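最后更新：2026年9月22日，星期二

Kadilbridge 材料间的管装填缝胶和密封胶，从登记、分拣到上架都有固定做法。大家在前台和群里问过的问题整理在下面，先看目录里有没有你要的，没有再去找 Yanti Chin。

- 入库和分拣
- 托盘和桌面
- 存放
- 领用和归还
- 过期和报废

# 管装胶分拣与存放常见问题

## 入库和分拣

### 哪些东西算管装胶？

硬管包装、要配胶枪使用的填缝胶和密封胶都算，常见容量是 295 mL。软包装的“香肠胶”、牙膏管式的小支胶水、双组分胶不归这一页管，放在 Mandagi 柜，规则贴在柜门内侧。

### 新到的胶先放哪里？

先放到收货架最下层，不拆箱。每周有一次分拣，由当班的人把箱子搬到木桌旁，一次只拆一箱。上一箱没收完，下一箱不要打开。

### 分拣时按什么分？

先按标签颜色分，再按品名分，最后看批号和日期。桌上常见的是橙标和蓝标两种。颜色只用来粗分，同样是橙标，也可能是两种不同的胶，登记时一定要把品名读完。以前有人只看颜色就上架，结果同一格里混了两种产品，后来花了一个下午重新翻查。

### 一次往桌上拿几支？

拿你能在桌面上摊开的数量，每支之间留出一只手能伸进去的距离。竖着放、横着放都行，竖放时注意别碰倒，横放时别让管身滚到桌边。橙标和蓝标开始时混在一起没有关系，分的时候再往托盘里归。
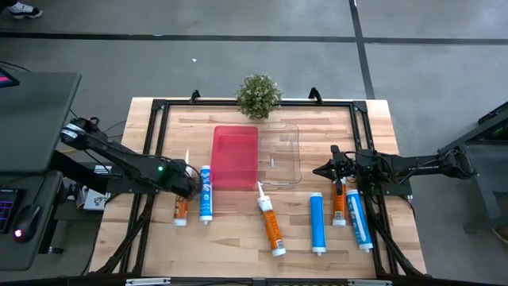
分到一半需要离开的，把手里那支放回桌上，不要随手塞进托盘。接手的人会默认托盘里的都已经核对过。离开超过一顿饭的时间，就在登记本上写一句做到哪里了，字写清楚，Sutrisno Tarigan 每周要照着登记本录表。

### 标签看不清怎么办？

先用干布擦一遍，再换个角度看。品名和容量一般印在正面，批号和日期有的印在标签边上，有的压在管底，颜色很浅。用手机拍下来放大，比凑近看省事。

还是看不清的，分两种情况：

1. 品名能读出来，日期读不出来：可以领用，不进长期库存，用记号笔在管身写“先用”。
2. 品名也读不出来：不上架，放进待查箱，由 Wulan Hutapea 处理。

不要凭管嘴颜色或者手感去猜是什么胶。

### 条码要扫吗？

整箱入库时扫外箱条码，单支不用扫。归还单支的时候，如果标签上的条码完整，可以扫一下代替手写品名；条码有破损就直接手写，不用反复试。

### 登记表里的编号是怎么来的？

按入库顺序往下编，从不重用。目前的编号已经到了 1,256，架上实际的库存是 519 支，两个数字对不上是正常的，中间的差额是已经领走和报废的。盘点以架上的数为准。

## 托盘和桌面

### 粉色托盘和透明托盘有什么区别？

我们的用法是：粉色托盘放核对完、准备上架的整支；透明托盘放零碎，比如掉下来的小帽、单独的管嘴、堵头。两个托盘并排放在桌子靠里的一侧，不要叠着放，叠起来以后下面那个经常被忘记。

### 透明托盘里的小零件可以扔吗？

不要扔，也不要自己拿走配到别的管子上。分拣结束后把零件倒进零件盒，盒子在胶枪架旁边。零件盒每年 2 月清一次，到时候还没有人认领的再处理。

### 桌上可以放别的东西吗？

盆栽可以留着，它一直在托盘后面，分拣时不用挪。水杯、饭盒、充电器请拿走。裁纸刀用完收刃，放回抽屉。

### 桌面沾了胶怎么清理？

看胶干了没有，再看是哪一类。

- 没干的水性填缝胶：湿布擦掉，再用干布擦一遍。
- 没干的硅酮类密封胶：先用纸巾整块兜走，尽量别抹开，剩下的薄层用少量酒精擦。酒精先在桌边不显眼的地方试一下。
- 已经干了的：用塑料刮板从边上推，不要用金属刮刀，木桌表面会留下划痕。

擦过胶的纸巾放进带盖的垃圾桶。桌面没有干透之前，不要把纸标签或者登记本放上去。

### 玻璃容器是做什么用的？

玻璃容器用来立放单支的胶，主要是为了读标签和临时存放，读完就拿出来。里面不装水，也不装溶剂。放进去的时候手扶住管身慢慢放到底，不要松手让它落下去。玻璃容器前面横放胶管的时候，留一点空隙，别让管嘴顶着玻璃。

### 横着放的管子，管嘴朝哪边？

朝桌子中间。管嘴伸出桌边很容易被衣角刮到，Danang Mandagi 和 Ikhsan Hutapea 两个人都遇到过，一支掉地上裂了底，一支断了嘴。立着放的，先确认底面是平的，有些管底部凹进去，放在木板接缝上会晃。 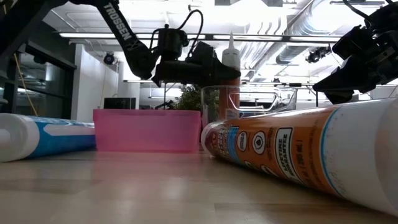 ## 存放

### 架子上应该立放还是横放？

没开封的统一立放，标签朝外。同一格里前面放日期早的，后面放日期晚的，补货从后面补。架子最上层不放胶，夏天那里温度太高。

已经开过的横放在专用格，管嘴要封好，格子前面贴有“已开封”三个字。

### 温度有要求吗？

以包装上写的为准，不同的胶差别不小。水性填缝胶怕冻，冻过再化开的往往会有颗粒，打出来不顺。材料间冬天夜里不供暖的时候，水性的全部搬到里间，硅酮类可以留在原处。

### 一格最多放多少支？

一格放 7 支，再多就要挤着才能拿出来，标签容易蹭坏。整箱的留在箱里，放在地台上，不占架子。地台全部摆满是 80 支，超过的请联系 Sutrisno Tarigan 安排到后面的库房，不要堆在过道里。

### Zunasex 和 Irport 的可以混放吗？

同一类可以放在相邻的格子，不要放在同一格。这两个牌子的管身长度差一点，混在一格里短的会被挡在后面，盘点时漏数过好几次。

## 领用和归还

### 怎么领？

在登记本上写日期、姓名、品名、支数，然后自己从架子前排拿。一次领三支以内的不用提前说，超过三支请提前一天在群里讲一声。

胶枪另外登记，当天借当天还。

### 开了没用完的还能还回来吗？

可以，条件是：

- 管嘴已经封住，按住推杆孔一侧轻轻压，胶不往外走；
- 管身没有裂，底部活塞没有歪；
- 用记号笔写上了开封日期。

只剩一个底的就不用还了，自己用完或者按报废处理。

### 管嘴怎么封比较好？

原来的帽子还在就用原来的帽子，盖之前把嘴口多余的胶擦掉。帽子丢了，可以用一颗合适粗细的螺丝拧进管嘴，外面再缠一圈胶带。保鲜膜加橡皮筋只能顶几天，归还的时候不收这种封法。

下次用之前先把嘴口那截干胶拉出来。拉不动就从管嘴上斜切掉一小段，切口会变大，打细缝的时候要考虑到。里面一段也干了的，可以换一个管嘴，前提是管嘴能拧下来，有的是和管身连在一起的。

### 领错了能换吗？

没开封的直接换，换的时候在原来那一行后面改，不要新起一行。已经剪过嘴的不能按未开封换，只能按上面的归还条件处理。

### 可以自己带胶来放吗？

可以放一个星期，写上名字，放在门边的个人格。我们不负责核对，也不进登记表。超过时间没有取走的，Yanti Chin 会在群里问一次。

## 过期和报废

### 过了日期的就一定不能用吗？

材料间不再发放过期的胶，这一条没有例外。自己的胶过期了，要不要用由你决定，建议先在废纸板上打一条，第二天看有没有正常固化。还是黏手的，就不要往墙上和水槽边上打了。

### 管身鼓了或者变硬了怎么办？

整支都硬了，按报废处理。只是靠近管嘴那头硬，中间按着还是软的，放待查箱。管身鼓起来的不要上胶枪，也不要剪嘴，直接交给 Wulan Hutapea。

### 报废的胶扔在哪里？

放进材料间后门的灰色回收箱，登记本上写编号和“废”字。里面还有湿胶的管子不要扔进普通垃圾桶。完全固化的空管，按包装和当地的要求分类，拿不准就都放灰箱。

### 衣服上沾了胶还能洗掉吗？

水性的趁湿用水冲，再用肥皂搓，一般能洗掉。硅酮类等它干透，从边缘慢慢撕，撕完会留一点印子。皮肤上沾到的先用纸巾擦干净，再用肥皂洗，不要用溶剂泡手。进了眼睛马上用清水冲，按包装上的说明处理并及时就医。

### 登记本写满了找谁换？

新本子在 Mandagi 柜第二层，谁写满谁换。旧本子封面写上起止编号，交给 Sutrisno Tarigan。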